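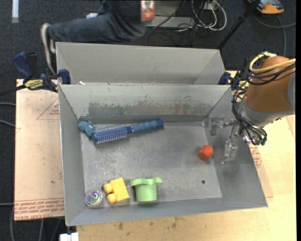
Chapter 7
Sorting and Storage of Mixed Small Goods

7.1 Scope

This chapter covers the handling of mixed small goods between receiving and the shelf. Bulk goods, liquids and anything sold by weight are treated in Chapter 6.

Mixed small goods are items that arrive in one container but belong to different stock groups. They differ in shape, surface and stiffness, and they do not stack. A storage plan based on carton size alone will therefore waste space. Bhardwaj and Kyei measured the fill of 40 containers at the Jeltham depot and found that volume was a poor guide to how many items a container would hold – the longest item in the load was a better one.

7.2 Terms

Fill ratio: the volume of the goods divided by the inside volume of the container.

Pick face: the open side from which an item is taken.

Dwell: the time an item spends in a container before it is sorted.

7.3 Choice of container

Container walls may be straight or sloped. Sloped walls let empty containers nest, but reduce the floor area for a given rim size. The Padilla method, used in the worked problems, takes a rim length of 700 mm and finds the floor area from the wall angle.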